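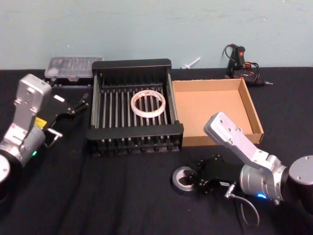
Teaching two arms to put tape away

22/07/2020

The task for this batch is small. Rolls of tape go from the dish rack into the cardboard box, and I drive both arms by hand while the joint angles and camera views get saved. The right arm has the gray roll in its gripper, and the clear one is still lying on the tines.

The target is 1000 recordings before September. I have 800, and I'll probably throw some of those out. My early runs were slow and full of little pauses while I lined up the fingers, and a model trained on them learns to pause too. Astosard, the small policy I'm training, did that after the first 500. It would stop over a roll and hang there.

So now I follow a few rules:

Move the rack a little between runs, and turn the box.
Leave some other things on the table. The glue gun and the parts case can stay.
If a grasp slips, keep recording and pick the roll up again. Those recoveries have been worth more to me than clean runs.
Smooth out the cloth only at the start of a session.

Tape is harder than I expected. You can grab a roll across the outside or put one finger through the hole, and I kept switching between the two. Seven sessions in, I settled on the outside grip for everything and relabeled the older files - a dull evening's work.

Next I want to try the same task at the Torkcombe bench, where the light is worse.

4 comments | 11 shares

Back to top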